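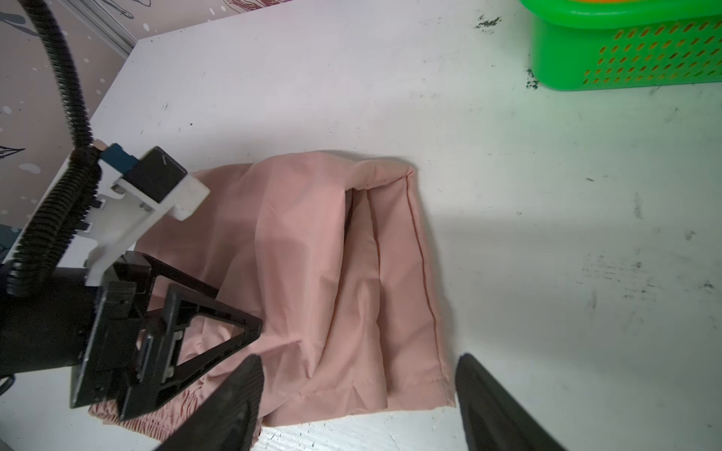
What looks like pink shorts on the club's table, gripper open over the waistband.

I help out with the robotics club at Clullstead, and every February I have the same argument with somebody's parent. Why are the kids folding laundry? Why aren't they building something that drives around and shoots balls into a goal, like the team over in Ralgate?

My answer is that laundry is harder, and the kids learn more from it. A ball is a ball wherever it lands. Drop a pair of shorts on a table and you get a new shape every single time (try it at home, I'll wait). Our students logged 207 tries this term, and I'd bet they could tell you something different about each one.

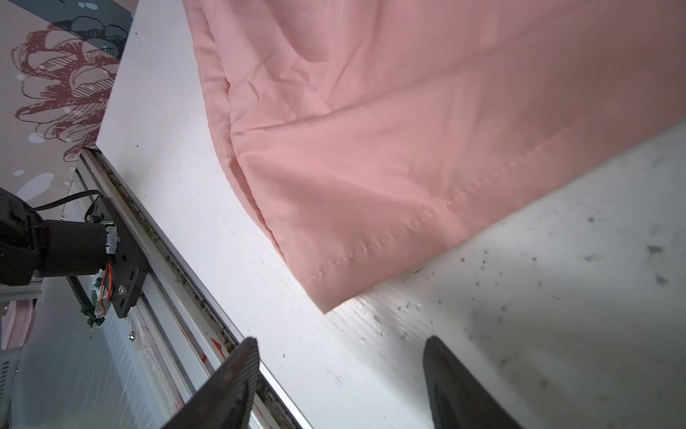
A stitched hem, up close, with the jaws apart.

Arsalan Virk, one of our juniors, spent most of a month on hems. Just hems! Where's the edge, which layer is on top, how far in do you grab? He filled a notebook with it, and I think that notebook is worth more than any trophy. Yes, the Granico Cup is fun – we went once, I yelled myself hoarse – but we spent over 300 dollars on entry and gas for a 90 second match, and most of our kids stood behind a rope watching.

With cloth everybody gets a turn. You mess up, you toss the shirt back down, you go again. The work is slow and kind of boring to watch, and I've come to think that's fine for a school club. Boring is where they start asking each other good questions. 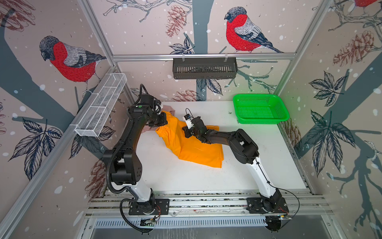 What I'd change

I do think we should write more down. Half of what this year's group knows about two-arm grabs will graduate with them, and next fall's kids will start over with a pile of clothes and no notes. I'd trade a week of table time for that.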